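**January 2021 — toast station, bench notes**

Picking up from where Khang left the page half finished. We've settled on the layout for now, and I'd like it written down properly this time so that we don't all rebuild it from memory after every cleanup (I am as guilty as anyone, I moved the plate twice last week and then blamed Hường for it).

Seen from above with the walls left and right: plate in the upper left, toaster in the lower left, green cutting mat on the right with the bread on it. The black plate is staying. I know Austra argued for a white one, and she's right that crumbs would be harder to miss, but the black one has those nice ridges around the rim and it doesn't slide about on the wood the way the lighter one did. It does shine a good deal under the lamp. I tried turning the lamp toward the wall and that only made the shine wander to a different part of the rim, so I gave up and had my coffee.

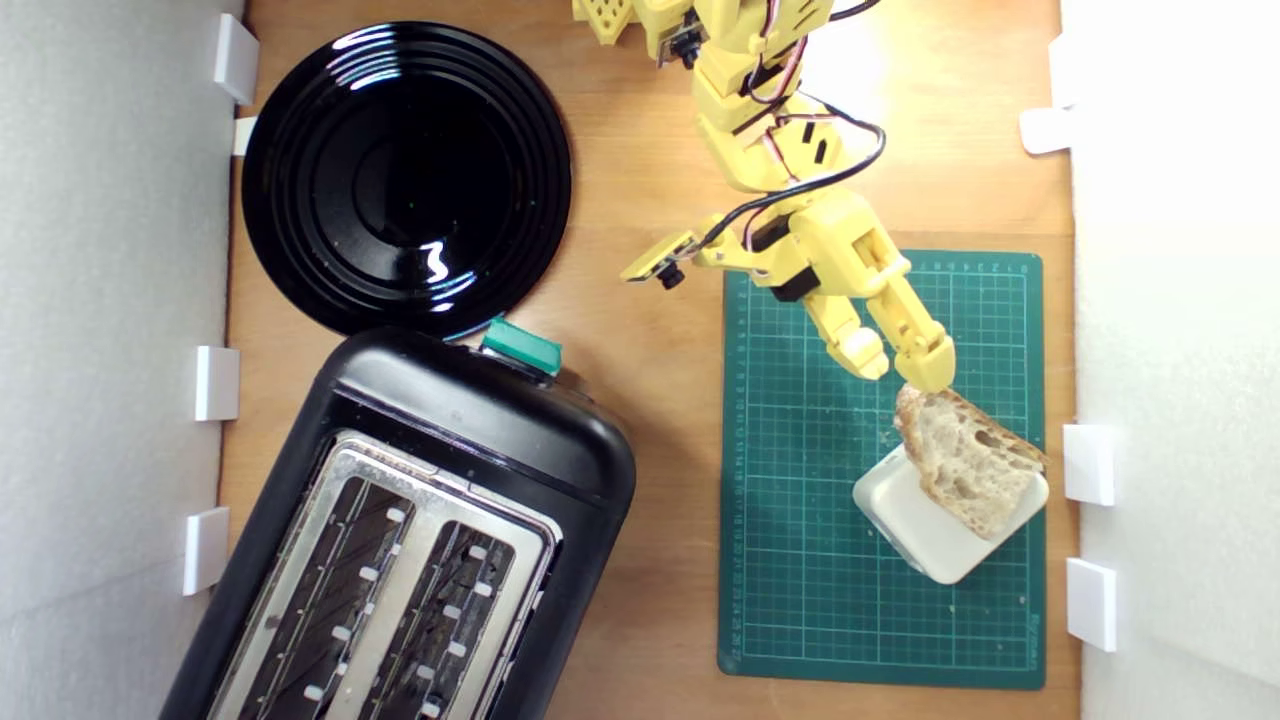 Bread, then. We went through most of a Liltovby loaf and I've grown quite fond of it. It's a long slice, which matters more than I expected when I was standing in the store reading labels. The slots on our toaster are long too, and a slice lying lengthwise over the slot wants to be lined up before it goes down, otherwise one corner catches and the whole thing sits crooked and browns like a sunset. Paweena's habit is to line up the far end first and let the rest follow, and I've copied her ever since.

Settings we tried, all with one slice in one slot:

- dial on 2, from room temperature: 90 seconds, pale gold, a bit soft in the middle
- same dial, toaster already warm: 110 seconds, too dark for me, just right for Tươi
- straight from the freezer: don't bother, the outside goes hard and the middle stays cold

I've penciled "90" on the tape by the outlet. Please leave it there unless you've done better! 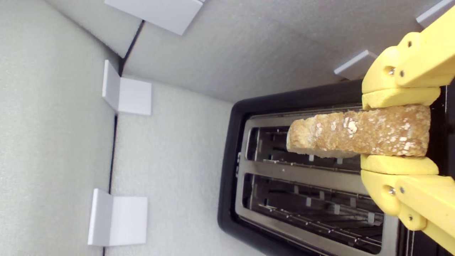
Crust ends are still a nuisance. The ragged ones shed into the slots, and once the crumbs get down among the wires you smell them on every slice after that. Unplug it, let it cool all the way, then tip it over the sink and give it a gentle knock — gentle, please, those little guards are thin and I've already straightened one with tweezers. The steel top picks up fingerprints if you so much as look at it. A barely damp cloth does fine, and dry it after. Hường swears by a drop of vinegar and I haven't seen any harm from it.

The mat gets washed at the end of the day, both sides, and stood up to dry. Crumbs get under it and then it rocks.

Still to do:

- ask Khang whether the second loaf (the Mandar one, in the blue bag) was meant for us or for his lunch
- try the lower slot for a full run, we always seem to favor the upper one
- find the good tongs
- bread money: there's 50 left in the envelope, which should see us through if people stop eating the test slices with butter. I include myself in that. Tươi brought in a jar of plum jam and it hasn't helped matters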